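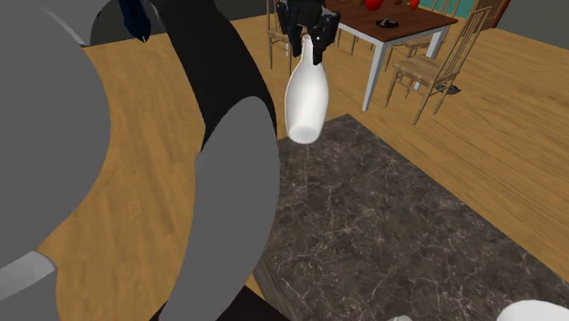 Words: the Staltstead Eats desk
December 6, 2019

I've been going on about vermouth to anyone who'll stand still, so forgive me if you've heard this already. Zhuravel, the little vermouth bar that popped up by the canal back in May, is coming back to Staltstead for 11 nights before Christmas, and this time it's taking over the whole upstairs of the old Skellitz print works!

I went to the first one twice (all right, three times) and I still think about the warm rye bread with smoked butter. The menu is longer now – 27 drinks, most of them short and bitter, plus a hot one with pear and clove that I tried at the tasting and would happily have for breakfast. If you don't drink, ask for the sour cherry soda, it comes in a proper glass with proper ice and costs a good bit less.

The artists' group Tunow is doing the room. They're hanging 158 paper lanterns from the beams, all printed on the old presses downstairs, and you can buy one to take home on the last night.

Bookings are for two hours and the early tables have nearly gone, but they're keeping the long bar free for walk-ins, so turn up before seven and you should be fine. The 276 bus stops right outside. Wrap up, mind – the stairs are on the outside of the building and there's always a queue for coats.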